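Setting up a tote-loading arm at your packing bench, and what to tell the crew

Updated May 9, 2019

Quick one, writing this between shifts. We put an arm on the mixed-goods bench at Zorilton in February and I keep getting the same emails. How do you start. What happens to the packers. So here are the steps, in the order I wish we'd done them.

You need: the arm, the simulator license (we run Alero, others work), a bench plan with real measurements, and one packer who knows the bench. Don't skip the packer.

Step 1. Watch the job first

Stand at the bench for 2 full shifts. Write down what people pick up, from where, and what they do when something is off. Ours were turning cans so the label faced out. Not in any work instruction. The arm will never do it unless you tell it.

Step 2. Talk to the crew before the crate arrives

Do it on paid time. Tell them which tasks move to the arm, which stay, and what hours look like after. If you don't know yet, say you don't know. We waited too long and people heard it from the delivery driver. Took weeks to fix that.

Step 3. Build the bench in the simulator

Table, walls, arm mount, then the goods. Keep the table height and the mount postion exact, everything else can be rough. Use a small spread of shapes. Something round, something flat, something that rolls, one open container. Plain cubes for the first grasps, they're forgiving.

Step 4. Run one pick, slow

One cube. Nothing else moves. Set speed to the lowest setting and check two poses: fingers open over the cube, and fingers closed with the cube clear of the table. Save both poses with names people will understand. "Pose_7b_final" is no good to anyone on nights.

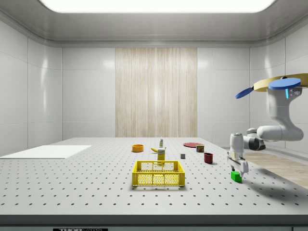

Green cube at the right side of the table, yellow container up front, same in both. 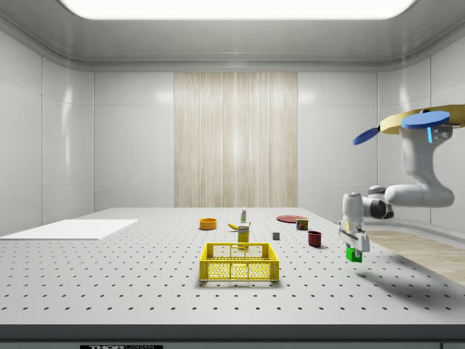
Step 5. Add the path to the container

Go up first. Then across. Then down. Diagonal moves look faster and they clip the tall stuff. Put a waypoint well over your tallest item and leave it there even when the bench is clear.

Let the packer sit with you for this. Ours looked at my first path and said the drop point was wrong, you'd crush whatever went in before it. Right. Moved the drop to the near corner, heavy goods first.

Step 6. Break it on purpose

Move the cube a little. Turn it. Put it against the mug. Run 90 picks and write down every miss, with what was next to the item. We had 3 bad ones in a row all from the same spot, too close to the end of the reach. Fix was moving the start area, no code.

Step 7. Go live on one shift only

Day shift, one lane, a person at the stop button who has no other job. Not "keep an eye on it while you tape boxes". Keep the old manual lane open next to it. We ran like that for 135 hours before we let it onto nights.

Step 8. Sort out the jobs, on paper

This is the part most guides leave out. What changed at our place:

- Less reaching and lifting. Shoulders are better, people say so.
- More standing and watching. Some hate it. Rotate them, short turns.
- Clearing faults is skilled work. We gave it a pay step. Do this at the start or your best people will stop volunteering to learn it.
- The chat went. Two packers used to work face to face across that bench, now it's one and the arm. We moved the tape station closer so there's company again.
- Targets. Don't set the manual lane's target off the arm's rate. Just dont.

Step 9. Give the crew edit rights

Read access to everything, and edit rights on speed, drop point and pause. Log the changes. Some of the best settings we have came from the floor at the end of a shift.

Check the fingers weekly for wear, re-run step 6 whenever a new product comes in. Keep the simulator bench up to date with the real one or it's useless by summer.

Comments (4)

benchrat: Same trouble with diagonal moves here. Up-across-down fixed it. How high is your waypoint over the tallest item?

packline_mo: Pay step for fault clearing, yes please. Sending this to my manager.

nightshift22: We got the arm and the new targets in the same week. Half the crew asked for transfers. Wish someone had read step 8.

dk_tooling: Does Alero let you lock the saved poses? Someone overwrote ours over a weekend.

Related

Writing fault cards people will read
Atell finger pads: when to swap them
Hamdy conveyor timing, a short guide
Rotating shifts around a robot lane
Bench heights and sore backs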